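Palamarchuk opens its Bustport teaching room to community groups and small employers

BUSTPORT, May – Palamarchuk is pleased to announce that its teaching room in Bustport, where people with no programming background show a two-armed robot how to do everyday jobs, will now take bookings from community groups, training colleges and small employers across the region. The room has been running quietly for a while as part of our Jaltetley program, and we have enjoyed it so much that it seemed a shame to keep it to ourselves.

The idea behind Jaltetley is a simple one, and it will be familiar to anyone who has ever taught a child to set the table. You don't hand over a list of joint angles. You show how it's done, and then you show it again, and after a good many goes the learner starts to get the hang of it. In our room the operator sits at a control station and moves their own arms and hands, and the robot's arms and hands follow along. Every movement is recorded together with what the robot's head camera sees, and those recordings are what the robot later learns from.
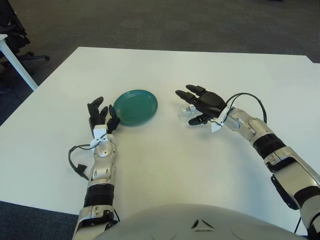
We start all our new operators on household things, the sort you would find in any kitchen cupboard, and we ask them to take their time. Picking something up sounds like nothing at all until you try it through somebody else's fingers! Most people rush the first few attempts, then settle, and by the end of a morning they are talking to the robot under their breath and coaxing it along, which we take as a good sign.

To date the Jaltetley program has gathered 4000 recorded demonstrations, contributed by 552 operators. They have included retired tradespeople, nursing students, bakers and a whole curling club, and we are grateful to every one of them. Having so many different people matters a great deal to us. Everyone reaches for things in their own way – some come in from the side, some from above, some change their minds halfway – and a robot that has only ever learned from one careful engineer tends to be thrown off when things are laid out a little differently from usual. 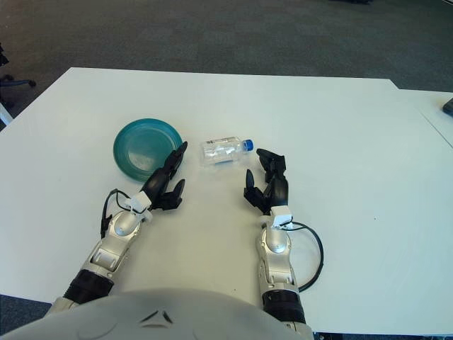 Recordings are stored and sorted with Plerkeck, our own labelling software, which lets an operator look back over a session, mark where each attempt begins and ends, and set aside the ones they aren't happy with. We keep the clumsy attempts as well, labelled as such, as our learning team finds them useful when working out where a grasp tends to go wrong.

Sessions run for 2 hours, with a break in the middle and a cup of tea for those who would like one. Groups of up to 5 can be booked in together, taking turns at the controls while the others watch or try their hand at labelling. No experience is needed, and there is no charge for community groups. Employers who would like to bring along a task from their own workplace are asked to get in touch beforehand so that we can talk through what is practical.

Bookings can be made at the front desk of our Bustport centre or through the Jaltetley page on the Palamarchuk website. Morning sessions start at 9:30 a.m.

About Palamarchuk

Palamarchuk develops teaching tools for two-armed robots from its centre in Bustport. Its work includes the Jaltetley demonstration program and the Plerkeck labelling software.

Media enquiries: please contact the Palamarchuk communications office, Bustport.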